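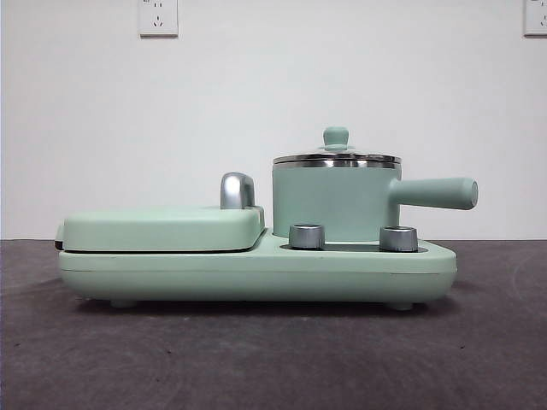 Combination breakfast appliance in mint green, with flat grill section and small cooking pot.

PRERNEL SETS MAY THEATRICAL RELEASE FOR CRIME DRAMA "HOLLIS"

Prernel has acquired theatrical and home video rights to "Hollis," the second feature from writer-director Radomir Leka. The film opens in May on 460 screens, with previews on the Sunday before release at 4 p.m. local time.

"Hollis" follows a retired insurance investigator (Vidar Eide) who returns to a harbor town to settle his brother's estate and finds that a claim he approved years earlier covered up a killing. Sunita Tyagi plays the town's only notary. Ankit Singhal appears as the brother's business partner.

The film runs 100 minutes and is presented in a 1.85:1 aspect ratio. Principal photography was completed on location and on two interior sets. Brijesh Tiwari served as director of photography and also supervised the color grade, which was carried out at Rastero. Sound was mixed in 5.1 – a separate stereo mix has been prepared for smaller venues. English subtitles cover the Norwegian dialogue in the opening reel.

"The script was written in the order the investigator learns things, and the edit keeps to that order," said Leka. "There are no flashbacks. The audience gets the file one page at a time."

The score, by the ensemble Mitus, will be released separately on the opening day of the film.

Theaters will receive the feature as a DCP, with subtitled and open-caption versions supplied on the same drive. Delivery keys are issued per screen and remain valid for the length of the booking. Bookings for the first week close 2 weeks before opening.

Press screeners and production notes are available on request from the Prernel publicity office. Interview requests for Leka and Eide should state outlet, format and preferred time.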